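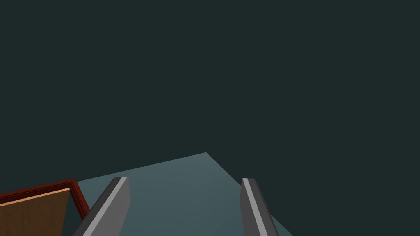 Galbraith Furniture Library to open second depot in Furemby

3/15/18

FUREMBY — The Galbraith Furniture Library will open a second depot in the former Jeltden carpet showroom on Station Street, giving households in Furemby and the farms to its north a place to borrow tables, beds, desks and chairs without making the trip to Jirulley.

The depot will lend on the same terms as the original library. Members pay a yearly fee and can keep an item for as long as they need it, provided they renew at the end of each 10-month loan. Households holding a concession card pay no fee. Delivery within the Furemby town boundary is included for beds, wardrobes and anything else that needs two people to lift.

"People in Furemby have been borrowing from us since we started, but they've had to hire a trailer or find a friend with a ute to do it," said Greer Baird, manager of the Galbraith Furniture Library. "By the time they've paid for fuel and the trailer they could nearly have bought something second-hand. We've wanted a place up there for a long while."

What will be available

The depot will open with a stock of household furniture moved from the Jirulley store, along with pieces given by residents over the summer. Kitchen tables and single beds are the items most often asked for, and they will take up most of the front room. Cots and high chairs will be kept separately and lent only after a safety check against the current standard. The library does not lend mattresses, electric blankets or second-hand car seats.

Desks will be held back for students until the end of the first school term. After that, any that are left go on general loan. Csaba Nyitrai, who runs the workshop, said desks were the hardest thing to keep in stock.

"We get plenty offered, but a lot of them are flat-pack that's already been moved twice, and the joints are gone," Mr Nyitrai said. "I can fix a solid one in an afternoon. The others I usually strip for the hardware. If you're thinking of giving us a desk, give it a good shake first. If it sways, ring me before you load it up."

The workshop will stay in Jirulley for now. Furniture needing repair will travel between the two sites on the library's truck, which will make the run once a week. Small jobs such as loose handles, missing castors and sticking drawers will be done at Furemby in the room behind the counter.

The building

The showroom has stood vacant since Jeltden moved its carpet business to the highway. It has a level entry from the street, a roller door on the rear lane and a concrete floor throughout. The library has signed a lease of seven years with an option to renew.

Work on the building began in November. The old carpet racks have been taken out, the ceiling over the rear room has been replaced and an accessible toilet has been added. The front windows have been kept as they were, including the gold lettering on the side pane, which several Furemby residents asked the library not to remove. Painting was finished last month. The walls are off-white and the counter was built in Jirulley from hardwood floorboards taken out of the old scout hall.

Parking is available on Station Street and in the lane. Drivers collecting furniture should use the lane and leave room for the bakery's deliveries, which come through before opening time. Trailers should be backed in from the southern end.

"It's a plain building and it suits us," Ms Baird said. "You can get a wardrobe from the rear door to the front without turning it on its side. Anybody who has been inside the Jirulley store will know why I'm pleased about that."

Staffing

Senga Gillies has been appointed depot coordinator. Ms Gillies grew up in Furemby and previously worked in the hire department of a catering company, where she looked after stock and bookings. She will be joined by a part-time driver and a part-time counter assistant. Both positions will be advertised locally and the closing date will be posted on the depot door and on the library's website.

Ms Gillies said her first job would be to put the Furemby stock onto the same catalogue as Jirulley's, so that members could see what was held at each site before leaving home.

"At the moment it's a card file and a lot of phone calls," Ms Gillies said. "We'll have both stores on one list by opening day. If the table you want is in Jirulley, we'll tag it and it will come up on the next truck. You won't be asked to pay for that."

Funding

Fit-out costs were met from the library's reserves and a public appeal. The largest single gift to the appeal was $4,000 from the family of the late Gregor Baird, a cabinetmaker who helped set up the Jirulley workshop and taught repair classes there until his retirement. Mr Baird's hand tools have also been given to the library. They will be used in the workshop, and a small number will be put on show at Furemby.

Running costs at the new depot will come from membership fees, repair charges and the sale of furniture withdrawn from loan. Withdrawn items will be sold from the depot at the end of each season, with members given first choice. Nothing will be priced above $70.

The library will review the depot's opening hours and delivery area after its first full year. Residents of properties outside the town boundary can still have furniture delivered, but will be charged for the distance beyond it. The rate will be the same as the one used at Jirulley.

How to join

Existing members do not need to do anything. Cards issued at Jirulley will work at both sites, and items borrowed from one can be returned to the other. New members should bring proof of address and one other form of identification. Renters are welcome and do not need a letter from their landlord. People in temporary housing who have no proof of address can join with a letter from a support service, a school or a doctor.

Members are asked to look after what they borrow and to report damage early. There is no charge for ordinary wear. Furniture should not be painted, sanded or cut down without asking first — the workshop will often say yes, and may do the job for the cost of materials.

Sorcha Semple, a Furemby member who has borrowed from Jirulley for several years, said the depot would make a difference to families who move house often.

"When we first came here we ate dinner off a door on two drums," Ms Semple said. "Then we got a table through the library, and later on the bunks, and when the kids got too big for the bunks we took them back and got singles. I've still got the table. I renew it every time and Greer tells me I should just buy it."

Giving furniture

The depot will take donations by appointment once it opens. Until then, donations should go to Jirulley during normal hours. Please do not leave furniture in the lane or under the front awning. Rain gets in there, and wet chipboard cannot be saved.

The library is looking for:

Single bed frames with all slats
Kitchen and dining tables, any size
Dining chairs, including odd ones
Chests of drawers
Bookshelves under head height
Solid timber desks

It cannot take pianos, built-in cupboards, recliners with motors, or lounges with torn covers. Staff can give the names of other places that may accept these.

About the Galbraith Furniture Library

The Galbraith Furniture Library is a not-for-profit lending service based in Jirulley. It lends household furniture to members, repairs furniture for the public at a set hourly rate and holds regular classes in chair repair, drawer fitting and basic upholstery. Class dates for the coming season are listed at the Jirulley counter. Classes at Furemby are planned once the rear room has been fitted with benches.

Media contact

Greer Baird, Manager
Galbraith Furniture Library, Jirulley
Interviews with Ms Gillies and Mr Nyitrai can be arranged through the Jirulley office. Media wishing to visit the Furemby building before it opens should call ahead, as the front door is kept locked during deliveries.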